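Ekaette Babalola was 33 when she moved to Gellberg to learn the electrical trade, and she still talks about that first January as if it might come back for her.

"I had two sweaters and a great deal of confidence," she told me over a pot of tea that went cold while we talked (my fault, I kept asking things). "My mother thought I'd be home by Easter."

She stayed, and these days she teaches evening classes in basic wiring to grown-ups who mostly come in a bit scared of the subject.

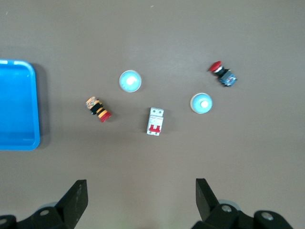

Her first group had 10 people in it, and she remembers every name, including the man who brought his own lamp each week and never let her touch it. "I love the late starters," she said. "They ask the question everybody else is sitting on, and then the whole room relaxes."

I wondered whether an evening class could really lead to a job. She thought about that for a good long while. "For a few of them, yes. Others just want to stop being afraid of their own fuse box, and I'm happy with that too!"

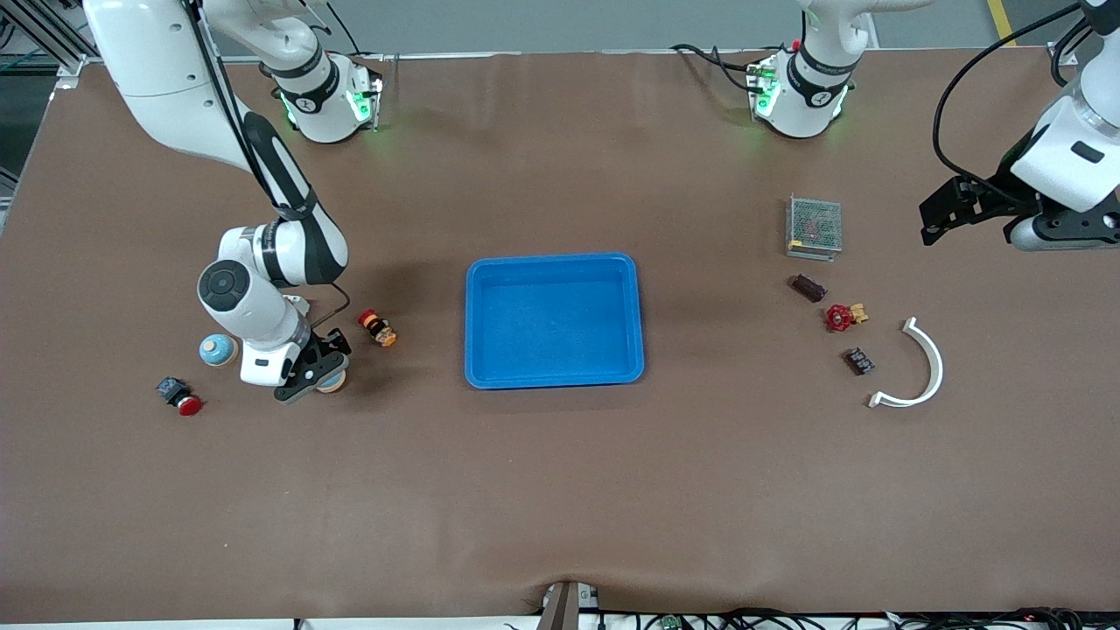

Nkechi Ogundipe, when I called her later, said she would put it more strongly: the class got her through her entrance test after two failed tries, and she had nearly skipped the first evening on account of the rain.

Ekaette laughed when I passed this on. "She was late, too," she said. "I saved her a seat by the heater."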